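Preguntas frecuentes: kit de escape y reprogramación Nudora para el Pirnby Langat

¿Qué versiones del Langat admiten el kit?
Las de motor turbo de gasolina con cambio manual o automático de 7 velocidades. Las variantes diésel quedan excluidas por la posición del filtro de partículas.

¿Cuánto pesa el conjunto?
La línea completa de acero inoxidable, con soportes y abrazaderas, pesa 15 kg. El silencioso trasero se suministra ya soldado a las dos salidas.

¿Es obligatorio reprogramar la centralita?
Con la línea trasera sola, no. Si se monta también el tubo de bajada, sí: la sonda posterior registra valores fuera de rango y el motor entra en modo de protección.
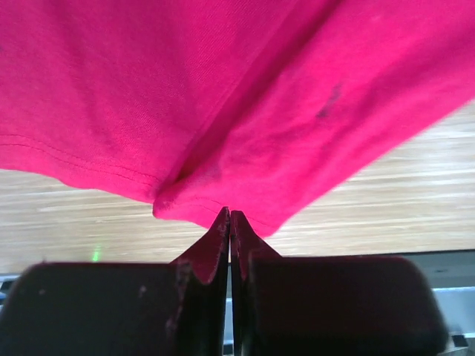
¿Qué temperatura de escape se considera normal?
En banco, a plena carga y con gasolina de 98 octanos, el límite fijado en el mapa es de 943 °C antes de turbina. Por encima de ese valor la centralita enriquece la mezcla y reduce el avance.

¿Cuánto dura el montaje?
Unas 7 horas en elevador, reprogramación incluida. El taller de Bovimdale recibe los coches a las 8:30, con el depósito al menos a la mitad.

¿Afecta a la inspección técnica?
La línea trasera lleva contraseña de homologación. El tubo de bajada es solo para circuito — no se instala en vehículos matriculados.

¿Qué mantenimiento requiere?
Reapretar las abrazaderas tras los primeros 798 km y revisar los silentblocks en cada cambio de aceite.

¿Quién atiende las consultas de calibración?
Chun-yin Tseng, por correo. Indique bastidor, versión de software y modificaciones previas. En agosto no se entregan mapas a medida.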